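4.2 Wire pick test

Carry out this test after the wrist camera has been set up (section 3) and before any unattended run.

1. Set the arm to slow mode and home it.

2. Place the two-compartment bin and the wires on the worktop. Leave bare surface between them.

Caution: keep hands clear of the fingers while the Brophy controller is live.

3. Jog the open gripper down to the wires. Yellow and red are tightly coiled here, the blue more spread out – start with the left finger over the yellow and red.
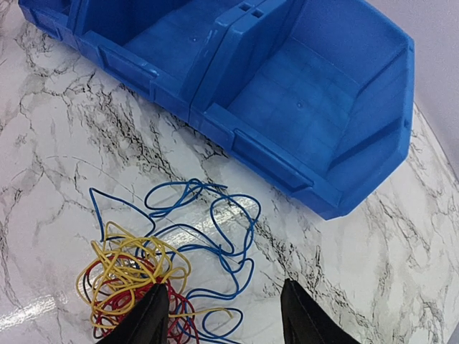 4. Close at force setting 18. If the fingers slip, raise it by 2 and repeat.

Note: glare on a glossy top can upset the Mivau colour filter. Dim the lamp first.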